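Wohin fließt das Wasser aus dem Waschbecken?

Du drehst den Hahn auf, wäschst dir die Hände, und das Wasser verschwindet im Abfluss. Unter dem Becken sitzt ein gebogenes Rohr, der Siphon. In seinem Knick bleibt immer etwas Wasser stehen. Es hält den Gestank aus dem Kanal zurück.

Danach geht es durch die Rohre im Haus hinunter in den Kanal unter der Straße. In der kleinen Stadt Rudari ist der längste Kanal mehr als 200 Meter lang. Er führt zum Klärwerk - dort wird das Wasser gereinigt und kommt dann in den Fluss.
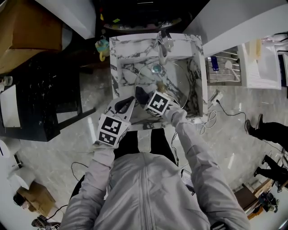 Ein Abfluss sitzt an der tiefsten Stelle des Beckens, damit kein Wasser stehen bleibt. Oft ist er rund und aus Metall. Liegt ein Teller aus Glas im Becken, muss daneben noch Platz sein, sonst läuft das Wasser schlecht ab. Auch kleine Dinge nimmst du besser vorher heraus - sie können im Siphon stecken bleiben. Essensreste und Öl gehören in den Müll.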